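## Kitchen notes: sorting out a worktop before you buy one

The question readers send in most often is about worktops, so this month's item is given over to them. Ya-wen Hung has fitted kitchens for both the Mindura and Jonetti ranges and went through our draft with a pencil. Most of the firm opinions below are hers.

Start with the colour, and start with a big sample. The small squares handed out in showrooms are too little to judge by. Ask for one at least 200 mm across, stand it upright against the wall, then lay it flat, and look at it in the morning and again after dark with the lights on. Greys are the worst for this. A grey that looks warm at noon can go quite blue under a cool bulb, and two greys that seemed well apart on the card can end up looking the same.

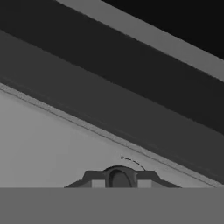 *Greys from light to near black, side by side.*

Next, measure. Fitters will do their own survey before anything is cut, but your figures are what the first quote is based on. Measure each wall at the back and again at the front edge of the units. Older houses are rarely square, and if the two numbers differ, write both down. One reader's quote from Jonetti came to £1,833 with the sink cut-out and upstand included, and went up when the corner was found to be out.

Corners need a decision early on. In an L-shaped kitchen there will nearly always be a join, and you can ask where it goes. Ya-wen keeps it away from the sink and the hob if she can. She also asks people to choose the hob first, as the cut-out has to match the maker's sheet and a late change means a new piece.

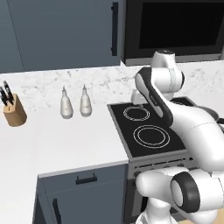

*White worktop with a black glass cooktop and a marble splashback.*

White tops show tea and turmeric, so wipe those up when they happen. Warm water and washing-up liquid will do for daily cleaning. Leave the scouring pads in the cupboard and use a trivet whatever the brochure says about heat.

Xolalpa has stopped its dark slate finish, though some merchants still hold stock. Rirnis samples are now free by post, limited to 2 per household. Splashback sealants will be covered in the February issue.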